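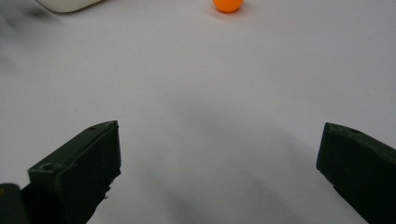

Herstead gets a second room for table games

The upstairs room at the Herstead community hall will open for table games in June, after the hall's management agreed to let the small-ball group use it on weekday evenings. The group has outgrown the ground floor, where it shares space with a choir and a sewing class.

Nelli Kokkonen, who runs the sessions, said the room will be used for the tabletop games that make up most of the program: rolling a ball to a target, passing it across the table into a bowl or cup, and a seated version of bowls that has become the most popular part of the evening.

"People come in from work, sit down and play," Kokkonen said. "You don't need to be fit and you don't need any gear. We have the balls here."

The group uses light balls about the size of a ping-pong ball. Orange is preferred on the pale tables because players can follow it from the far end. Several members have poor eyesight, and Kokkonen said white balls were dropped last year after too many complaints.

Local furniture firm Rautiainen is supplying the tables for the new room at cost. They have a plain matte top, which the group asked for after finding that glossy tables threw back the ceiling lights. Ustex, which rents an office in the same building, has paid for the chairs.

The hall has 338 people on its games mailing list, and around 100 of them play in a normal month. Kokkonen expects the new room to take pressure off the early session, which has had a waiting list through the winter. The cost of fitting out the room, apart from the furniture, came to $240, most of it spent on paint and a new door closer.

Evening sessions will start at 6 and run for 2 hours. Players who want a quieter game are asked to come in the second hour. The entrance is on the parking lot side, and the elevator will be switched on for the full evening.

The first event in the room will be a friendly match against a visiting team from Stovamov. Teams are made up on the night and there is no entry fee. Anyone who wants to play should leave a name at the front desk or with Kokkonen at one of the ground-floor sessions, which will continue as usual until the upstairs room opens.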